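地域集合住宅向けケーブル再送信設備 更新事業
進捗報告(5月分)

提出先:Lorent基金 助成担当 Cempaka Pasaribu 様
作成:Jirkance有線放送協同組合 技術課 Rodrigo Palacios

1. 今月の概要

5月は、Terkness地区の集合住宅における宅内配線の切り替えと、ヘッドエンド側の多重化装置の入れ替えを並行して進めました。対象574戸のうち、月末時点で200戸の切り替えが終わっています。当初計画では5月末に240戸としていたため、40戸の遅れです。遅れの内訳と対応は第3項に記します。

放送サービスを終日止めた日はありません。多重化装置の入れ替えに伴う停波は午前2時からの作業時間内に収まりました。事前に全戸へ書面で通知し、当日の問い合わせは設備に関するものが二件、作業時間の確認が三件でした。

2. 実施した作業

(1)ヘッドエンド
旧装置二台を撤去し、Bhuiyan製の多重化装置に置き換えました。予備機は同じラックの下段に入れ、電源系統を分けています。入れ替え後、自主放送チャンネルの音声レベルがほかのチャンネルより低いことが分かり、エンコーダーの設定を変更しました。字幕と電子番組表は全チャンネルで表示を確認済みです。

番組表のデータについては、自主放送分の登録を手作業から一括取り込みに切り替えました。これまでは番組の差し替えがあるたびに担当者が端末から入力しており、夜間の差し替えが翌朝まで反映されないことがありました。切り替え後も、議会中継が延長した場合の後続番組の時刻は自動では直りません。この点は従来どおり手入力で対応しています。

(2)幹線と棟内
幹線の増幅器は、北側の区間で三台を交換しました。うち一台は収納箱の蓋のパッキンが劣化して内部に錆が出ていたため、箱ごと取り替えています。残る区間の増幅器は測定値に問題がなく、今年度は交換しません。

棟内では分配器と壁面端子を交換し、各戸で受信レベルと誤り率を測定しています。測定結果は棟ごとの一覧にまとめ、別紙1として添付しました。最上階の住戸で基準をわずかに下回る例があり、分配器の段数を一段減らして解消しました。同じ構造の棟が二つ残っており、これらは初めから変更後の構成で施工します。

(3)チャンネル編成
新しい装置で帯域に余裕ができたため、自主放送の第二チャンネルを試験的に流しています。内容は河川と道路の定点映像、行事案内の文字放送、それに過去の番組の再放送です。本放送とするかどうかは、組合の編成会議で秋までに決める予定です。助成申請書では第二チャンネルを事業範囲に含めていませんので、編成と制作の費用は組合の自己負担分で処理しています。

(4)住民への案内
切り替え後は、受信機でチャンネルの再設定が必要です。手順を書いた紙を各戸に配りましたが、機種によって画面の表記が違い、分かりにくいという指摘がありました。主なメーカーごとに分けた版を作り、5月後半の作業から使っています。再設定に立ち会いを希望された世帯には、測定の際に併せて対応しました。

3. 遅れの内訳と対応

40戸のうち25戸は、居住者の不在により入室できなかったものです。日中の作業枠しか用意していなかったことが主な原因と考えています。6月からは午後7時までの枠を設けます。残りの15戸は配管が途中で詰まっており、同軸ケーブルの引き替えができなかった住戸です。管理組合と協議し、共用廊下側に露出配線とする案で見積もりを取っています。

露出配線とした場合の追加費用は、予備費の範囲に収まる見込みです。管理組合の総会が6月に開かれますので、承認が得られればその月のうちに着工します。承認が得られなかった場合、この15戸は当面旧配線のまま視聴できる状態を保ちます。旧方式の信号も年度末までは並行して流します。

4. 費用

助成対象経費の執行は計画の範囲内です。増幅器の収納箱は計画外の支出でしたが、測定器の借用期間を短縮できたため差し引きで超過はありません。支払いの明細と領収書の写しは別紙2のとおりです。多重化装置の保守契約は検収後に締結するため、今回の報告には計上していません。

為替の影響で、予備機用の電源ユニットの価格が見積もり時より上がっています。発注先に据え置きを打診しており、回答は6月上旬の予定です。

5. 6月の予定

・Terkness地区南側の三棟の切り替え
・不在だった25戸への再訪問(夜間枠を含む)
・多重化装置の検収、保守契約の締結
・議会中継が延長したときの番組表処理について、装置の供給元と打ち合わせ
・幹線の夜間測定

南側の三棟は電気室の鍵を管理会社が持っており、入室には前もって申請が必要です。申請書は提出済みで、二棟分の許可が出ています。

6. ご相談事項

二点あります。

一つは報告様式についてです。現在の様式では進捗を戸数だけで記入することになっていますが、ヘッドエンド側の作業が反映されません。次回から工程表を一枚付け加えてよいか、ご判断をお願いします。

もう一つは撤去した旧装置の扱いです。二台とも動作はするため、組合の研修用に残したいと考えています。以前の助成で取得した財産に当たるため、処分制限の期間が残っているかどうかを基金側の台帳でご確認いただけますでしょうか。確認が済むまでは倉庫で保管し、部品取りも行いません。

添付:別紙1 棟別測定結果一覧、別紙2 支払明細

コメント(3)

南棟住人
うちの棟はいつになりますか。6月とだけ書いてあるので、日にちが決まったら早めに掲示板に出してほしいです。

技術課 Palacios
許可の出ている二棟から順に入ります。日程は確定後すぐに掲示し、各戸にも書面を入れます。

M.K.
第二チャンネルの川の映像、雨の日に見ています。文字放送の切り替わりが少し早いので、もう少しゆっくりにしてもらえると助かります。
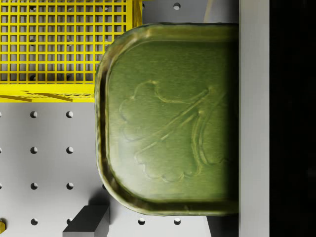
葉の模様が浮き出た緑色の缶の蓋(CG)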